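Questions people keep asking me

I get a fair few emails through the contact form, and a lot of them ask the same things (no complaints, I love getting them!). So I've put my answers in one place and I'll add to it when I remember to. Last tidied up January 12, 2020.

Who are you, then?

I'm Mareike Frerichs. I write Trillton, which started as a travel diary for my mum and three friends and grew a bit wild from there. I was born in the north of Germany, moved to England for a job that lasted 5 months, and stayed. The job was dreadful but the flat was lovely.

How do you afford to travel so much?

I don't travel as much as it looks! I take long trips, but not many of them, and then I write about each one for ages. My last big one cost me just under 4,000 pounds for the whole thing, flights included, and I saved for it by living in a shared house with a mouldy bathroom and taking every extra shift going. I also sell a few articles, which pays for the odd bus ticket. Nobody has ever paid me to say a place was nice.

Do you get lonely on your own?

Yes, sometimes, usually on the second evening. The first one is all excitement and finding the light switches, and by the third I've normally talked to someone at breakfast. The second is when I sit on the bed eating crackers and wonder what on earth I'm doing. I've stopped fighting it. I ring my sister, I go to bed early, and in the morning I go out and find the nearest market.

Have you ever had a trip you hated?

One. I won't name the town, as the people were kind to me and it rained for the whole stay. I'd booked far too long there and was too stubborn to leave, so I read 600 pages of a novel about a lighthouse and ate soup. I do remember that soup very fondly, mind you.

What do you pack?

Less every year. One rucksack, small enough to go under a bus seat, with two pairs of trousers, a jumper, a thin scarf that has been a towel and a pillow and a curtain, and proper walking shoes on my feet. I take a paper notebook as well. My phone gets the photos and the notebook gets everything else, including receipts, pressed leaves and a lot of grumbling about ferries. 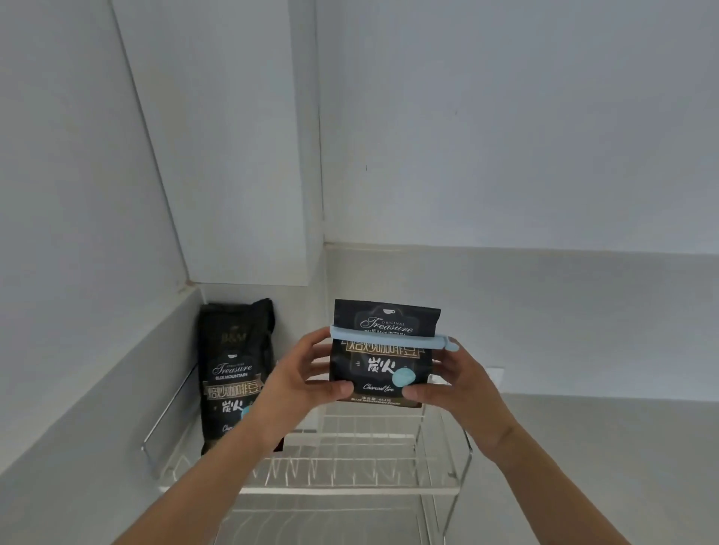
Issue 3, page 5

What about food? I'm a fussy eater!

So was I, and I still can't do liver. My advice is to find one place near where you're sleeping and go back to it every day. By the second visit they know your face, and by the third they'll bring you something that isn't on the menu, and you'll eat it out of politeness and quite possibly love it. That's how I came to like aubergine. I also carry a bag of oatcakes for the bad days, and there's no shame in that.

Do you speak lots of languages?

German, English, and enough Spanish to buy fruit and apologise. I once told a very patient bus driver in Spanish that I was a suitcase. He nodded and helped me on board. People are mostly generous if you try, so learn hello, please, thank you and "where does this bus go?" and you'll manage better than you think.

What are Ninetine and Baketti? You mention them all the time.

Sorry, I do forget that not everyone has read from the beginning. Ninetine is the guesthouse where I spent my first winter away, up a hill with far too many steps. Baketti is the little café at the bottom of the same hill, and I wrote most of the early posts at the table by its door (draughty, but you could see who was coming). I'm going back to both in March and I'm already nervous that they'll have changed.

Can I write something for you?

Maybe! I print a small paper version of the blog called Bright, and I like to have one guest piece in each issue. Send me a few lines first telling me where you went and what went wrong. I'm much less keen on lists of the best beaches. I can't pay much, but you'll get copies and a handwritten note.

Will you plan my trip for me?

I'm afraid not, I can barely plan my own. I'm happy to answer one or two proper questions about places I've been, though, so do tell me which post you've read and what you're stuck on.

Why haven't you answered my email?

I'm probably on a bus. Give me a fortnight and then poke me again, I really don't mind.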